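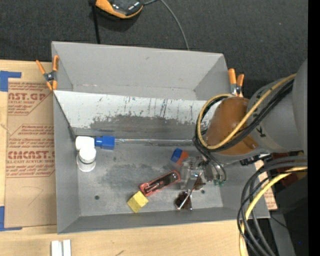
Bin Finds: Odds and Ends, September

Quick post, no time to do this properly. Clearing out the workroom at Mendes before the shelving goes in and the gray bin has become the place where everything small ends up. Captions below, will add more when I get a minute.

The bin
Big gray rectangular one, up on the light wood table. Gray metal floor, smudgy in the middle, two little round holes in it. Scuff on the back wall. Still a good bin. Came from the Kotum clearance, lot 501, and I'd buy another if they had one.

Sloped panel
Runs the whole width inside. Whitish up top with dark scratches, then a big worn gray patch lower down with raggedy edges. Was going to repaint it. Probaly won't.

Orange clamps
Spring clamps, one on each side wall. Orange handles. We own 4 of these and I can never find the other pair when I want them.

White pieces
Two, left side, touching. Lower one looks like a small bottle or container, thin dark line around the base. Going in the bathroom box unless someone claims it.

Blue fitting
Bright blue plastic, narrow collar one end, blocky the other. Right next to the white stuff. Plumbing drawer? Garden drawer? Leaving it til I've checked both.

Sunglasses
Over on the right, by one of the holes. Lost and found shelf after this, next to the umbrellas.

Carpet
Dark charcoal, behind the table. Staying. Price from Altument for replacing it was 2,068 and that is not happening this year.

Next up: the drawers, then the tall cupboard. Anything unclaimed by the end of the month goes to the Guvusetti swap table, so speak up if you see somthing of yours.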